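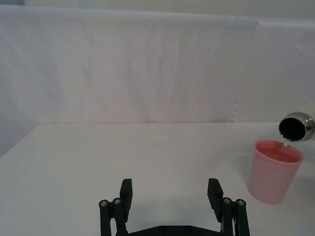 Equipment Planner, Robot Workcells

Saarela is hiring an equipment planner for its robot group. The group works on table-top tasks with drinks and tableware, such as pouring from a bottle into a cup, and it is moving from one room to two before the end of October. The planner will decide what we buy, when we buy it and what we can put off.

What you will do

Keep the purchase list for both rooms, from arms and grippers down to tables, backdrop fabric, cups and bottles.
Get quotes and compare them on price, lead time and spare parts. Our current suppliers are Vinetti for grippers and Praltero for mounts and wrist cameras.
Set a yearly budget for wear items. Finger pads and cables are now ordered one at a time, and we want them on a schedule.
Plan for liquids. Pouring work needs spill trays, covers and spare tableware, and these have never had their own budget line.
Record every order in Vivia, our stock system. It holds 648 items at present, and part of the job is clearing out the old ones.

Limits

You can approve single orders up to $800. Orders up to $2,000 need a second signature from the lab lead. Anything higher goes to the monthly review, and you will write the request.

What we ask for

Two years or more in purchasing, lab management or a similar job. You should be at ease with spreadsheets and able to read a parts drawing. Robot experience helps – it is not required. Some lifting and bench work.

Terms

Full time, on site, one-year contract with the option to renew. Health plan and paid leave from the first day.

To apply

Send a resume and one page on a purchase you planned, including what it cost in the end. Use reference number 69. Applications close 8th May.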